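About us

Hi, I'm Kelly, and I run Clikimstead with Getachew Yimer and Naomi Were. We're a small shop that tries out robot arms on the dull jobs people ask us about: putting things away, clearing a bench, handing over the next part. People write in wanting to know if a machine can do the chores yet, and my answer is still "some of them, slowly, if you're patient!"

Most of our days go into blocks and boards. Pick up a block, set it down where it belongs, do it again. Getachew wants 500 tries before he'll let me say a job works (I'd have stopped at 40, which is why he keeps the log).
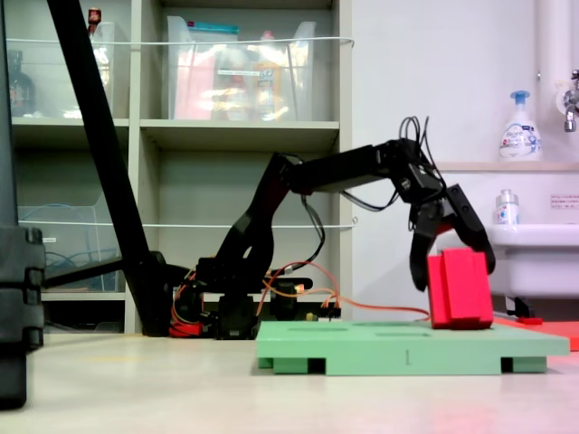 The red block and the green board, with the arm at work 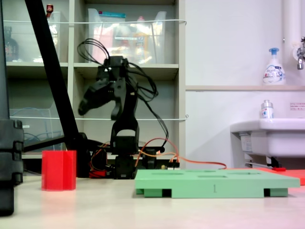 By Kelly Quintana, Clikimstead
Updated 7/8/19

Blocks sound easy, and for a four-year-old they are. For an arm, a small tilt in the grip can spoil the whole thing, and laundry is a lot worse than blocks. Naomi has been on towels since April and would rather not discuss it.

We also do shop visits. Sarnico had us in to look at a packing bench, and we told them to keep their people on it for now. I'd sooner lose the sale than sell you an arm that sulks in a corner. If you've got a chore you hate, write and tell me, I read everything and I love the weird ones.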